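Progress report to the Rallis Fund: Tusska County boundary and local government records project
Second reporting period, through October

To: Silvana Seixas, grants manager
From: Theano Ververidis, project lead, Pekov Center for Local Government

Dear Silvana,

You asked for something shorter than last time, and for fewer appendices. I have managed the second.

Where things stand

The grant pays for a plain-language public record of the proposal to move the township of Zosari out of Tusska County and into the county next door. As you will remember, the proposal has been put forward in one form or another for longer than most of its supporters have been alive. Our job is to write down what has been proposed, what it would take under state law, what it would do to people's taxes and roads, and who voted for what. We take no side. Both sides have complained about this in writing, and the letters are filed together in the same folder.

The timeline of past proposals is finished and online. It runs to 346 entries, which is more than we budgeted for. A good number of those are the same motion being tabled, untabled and referred to a study group. Nivaldo Aguiar did nearly all of the digging, mostly in the basement of the county building, where the minutes are shelved by the color of the binder. He has asked me to mention that there is a key to the colors. It was in one of the binders.

The voter guide is drafted and has been through legal review once. Our lawyer wanted the word "secession" removed, the township board wanted the word "relocation" removed, and the county wanted to know why we were writing a guide at all. We settled on "boundary change," which pleased none of them equally. Second review is under way.

The tax comparison is late. More on that below.

Public meetings

We held two public meetings in this period, one in Zosari and one at the county seat. Attendance at the first was good and the coffee ran out. Attendance at the second was mostly people from the first who wanted to hear whether we would say the same thing. We did, and several of them seemed let down.

The most common question at both was whether the vote would count. For the record, and because we now answer this most mornings by phone: the question on the ballot is advisory. A yes vote asks the county commission to petition the legislature. The commission may then petition, decline to petition, or do what it did the last time, when it thanked everybody and went to lunch. The legislature would have to pass a bill, the receiving county would have to agree, and the receiving county has so far answered our letters with a copy of its holiday schedule.

Zlata Palamarchuk moderated both evenings and kept speakers to two minutes with a kitchen timer. I would like to put the timer on next year's equipment line. The old one was thrown, though gently.

Economic section

The chapter on jobs and the tax base is the part of the report most people will skip to, so it has had the most arguing. Manufacturing and warehousing sit almost entirely along the highway on the county side of the present line. Zosari has farms, a gravel pit, the school and a great many opinions about the highway. Whether the township pays more into the county than it gets back depends on how you count road maintenance, and we have met people who count it in ways I had not thought possible.

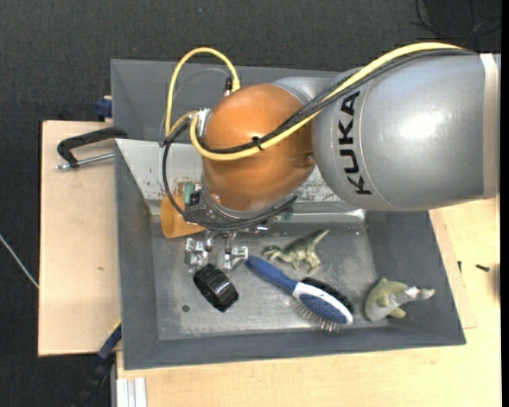 Industrial robot arm over a gray bin. The jobs and tax base chapter is in its third draft.

Eirini Bakalis has built the comparison both ways, with road money counted by mile and by resident. Under one method the township is a modest net payer. Under the other it is a modest net receiver. We plan to publish both, side by side, with the arithmetic showing. Each camp has already asked us, politely, to put its own table first. They will be on facing pages, and I expect a dispute about left and right.

What went wrong

The tax comparison should have been done by the end of summer. The assessor's office changed its software in the middle of our request, and for several weeks every parcel in Zosari was listed as belonging to the school. The school was interested to hear it. The data has been corrected and sent to us again, and Eirini is checking it by hand against the paper rolls.

We also published an error. Our first online summary said the commission had voted to support the boundary change. It had voted to receive a report on the boundary change, which is a different thing and took a good deal longer. A regional news site picked up our version within the hour, with a headline saying the township had left. We posted a correction the same afternoon and wrote to the site, which added the correction at the bottom of a page nobody seems to scroll to. One resident called to ask if he still needed to renew his dog license in Tusska County. He does.

Since then, every summary goes past a second reader with the minutes open next to them. It is slow and dull, and it has caught two more mistakes, both mine.

Money

Spending is inside the budget overall. Copying and scanning is over, thanks to the binders. Travel is under, since the receiving county will not meet with us. I would like your permission to move the unspent travel money to cover the scanning, and to keep a little back in case they change their minds. Mileage forms are attached. Nivaldo's are legible this time.

Next period

Finish the tax comparison and put it in front of both sides before it goes public. Get the voter guide through second review and to the printer – the printer needs it well ahead of the ballots, and has told us so in capital letters. Hold a final meeting in Zosari, in the school gym if the basketball schedule allows and in the fire hall if it doesn't. Keep answering the phone.

I will also need a decision from you on translation. We have had requests for the guide in Spanish, and the quote is reasonable. It was not in the original application, which was an oversight on my part. If the answer is yes, I would need to know before the guide goes to layout.

Call if anything here is unclear. After four in the afternoon is best, when the people asking about dog licenses have mostly gone home.

Theano Ververidis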